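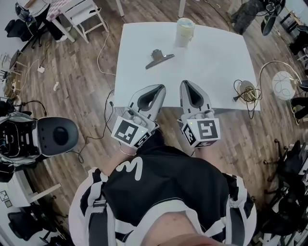
# Laltham side table, white, rectangular

The Laltham is a plain white table for small rooms, hallways and work corners. It has a flat rectangular top with no lip and no drawer. People buy it for a cup, a lamp, a charger and whatever else they put down during the day, and it does that job well.

**Item number:** 921
**Color:** white
**Shape:** rectangular
**Assembly:** required, one person
**Last updated:** 2020-09-29

## The top

The finish is smooth and wipes clean with a damp cloth and a drop of dish soap. Coffee and tea marks come off if you get to them the same day. Older marks may need a second pass. Don't use scouring powder or the rough side of a sponge, as either will dull the white and the dull patch will show when light hits it from the side.

Put a coaster or a mat under hot pans. A cup of coffee is fine without one.

## On wood floors

White goes with most floors, and we get asked about this more than anything else. On brown or gray planks the table stands out clearly, so dust on the top will show less than scuffs on the legs. Stick felt pads under the feet before you move it. The pads are in the same bag as the screws and are easy to miss.

If your floor isn't level, put the table where you want it first and then adjust the feet. Doing it the other way around means doing it twice.

## Cables

There is no cable hole in the top. A cord has to go over the edge, and a long one will slide off under its own weight if there's nothing holding it. You have two choices:

- Coil the extra length and keep the coil on the table, plug end facing the wall.
- Add the Clilletti cord clips (item 933, pack of 10). They stick to the underside and can be peeled off again.

Keep cords that cross the floor close to the wall or the table legs if you can.

## Putting it together

Allow almost an hour if you haven't built one before. Lay the top face down on a blanket. Fit all 4 legs loosely, then tighten them in turn. If one leg is tightened fully before the others are in, the last one won't line up.

Check the screws again after a couple of weeks of use.

## Goes with

The Fanatska chair comes in the same white and fits on the long side. The Tilahun bench is a little lower and works better for kids.

## Spare parts

Feet, screws and felt pads are sold separately. Legs are sold singly, but tops are not. Tables made before last April use a longer screw, so look at the sticker under the top and give us the letter on it when you order.

Parts orders are handled by Paweena Nuchit. Write to her through the contact form with the item number in the subject line.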